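Brandthorpe Book Fair, December: a collector's notes

I have been burned by "antiquarian" fairs before, so I went to Brandthorpe with a short list and a firm limit. The flyer promised 63 dealers and "a strong showing of fantasy and early children's fiction." The second half of that was generous. Most tables had the same book club reprints I see online every week, with an extra zero on the price.

The one stand worth the train fare was Sotard, who had a locked case of signed first editions. I asked to look at a signed fantasy hardcover priced at $600. The signature was on a loose bookplate, pasted in, and the dealer had no paperwork to show where it came from. He told me it was "right." Maybe it is. For that money I would like more than a feeling.

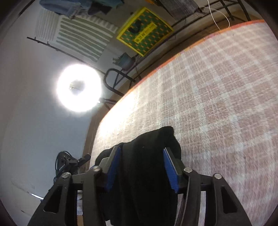 Dust jackets were the other sore point. Trendiston had a nice run of thirteen hardcovers, all described as "near fine," and I found price-clipped flaps and touched-up spines on several of them. Color touch-up is easy to miss under hall lighting, so I now take a jacket to the window before I talk money. If a seller won't let you walk six feet to a window, put the book back.

Kılıçarslan, a dealer in translated editions, was better. Plain descriptions, faults written in pencil on a slip, prices that made sense. I bought a Turkish paperback with a cracked spine and a cover I had never seen before. The slip mentioned the crack and a missing endpaper, and both were as stated.

The organizers say there were 374 visitors by noon. It didn't feel like it – the back aisle was dead when I left, and two tables were already packing up. I'll wait for the dealer list before I book a ticket for the next one.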